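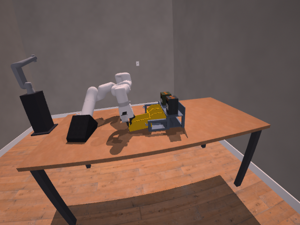 Notebook, cloth task in simulation
February 2025
Loïc Baudry

Start of the second block of runs. The first block was 500 episodes with the old contact settings and I don't want to mix the two, so from now on everything goes in a new folder. Guérin please do not rename it again, my scripts look for the exact name.

The task is still the same. Take the yellow cloth by the near edge, pull it clear of the rack, lay it flat on the table. A person does this while speaking on the telephone. I write the question at the top of each block so that I stay honest with it: can the arm do this chore well enough that someone would leave it alone in the kitchen and go out?

Results of today, 523 attempts in total.
Cloth held and pulled clear of the rack: 329
Of these, laid flat by our measure: 117

So the grasp is not so bad and the laying flat is bad. I looked at the replays of many failures after the grasp and there are mostly two kinds. In the first, the far end stays caught in the rack and the cloth comes out with a twist, and then the arm lays down the twist very carefully. In the second kind the fingers hold two layers at once. The policy believes it has one layer. It opens the fold on the wrong side and finishes with a smaller parcel than at the beginning.

The contact settings: I lowered the friction between cloth and rack, because the old value made the cloth behave like wet leather. Now I am afraid that it slides too well. Prustis has measured a real dish towel on a painted steel bar and she promised me the numbers. Until I have them I don't change anything more. If the friction is wrong, my good number of today is also partly wrong.

Some remarks about the cloth itself. The mesh is too coarse. When it is creased it makes flat panels with sharp ridges, more like heavy paper than like a towel, and the gripper likes ridges very much. A ridge is a handle. A real towel that has been thrown on a counter has soft round folds, and I expect that many of our grasps would close on nothing there. A finer mesh costs too much time on the current machine, but I could try it on a small set only to see the direction.

The grey arm on the pedestal stays parked for this whole block. Grosberg asked again why we don't use it to hold the other end. He is right that every person folds a towel with two hands. My answer is the same as before, I want to know how far one arm goes first. But after looking at today's replays I am less sure of this plan — for the twist, a second hand would probably solve most of it.

About the chore question. At the Ketau visit somebody asked me if the machines can do the laundry yet, and I said "parts of it", and I had the feeling I was a bit generous. With one cloth, one table, the same light and a rack that never moves, we arrive at a flat cloth in less than a quarter of the attempts. Nobody would keep a dishwasher like this. On the other side, picking the thing up was the hard part last year, and now I nearly don't write about it.

To do
Friction numbers from Prustis, then repeat the block with the same seeds.
Count the two-layer grasps properly, at the moment I do it by eye.
Small test with the finer mesh.
Move the start position of the cloth a little more to the left in some runs, so the end is not always tucked in the rack.
Ask Guérin if the flatness measure forgives one turned corner. For me it should.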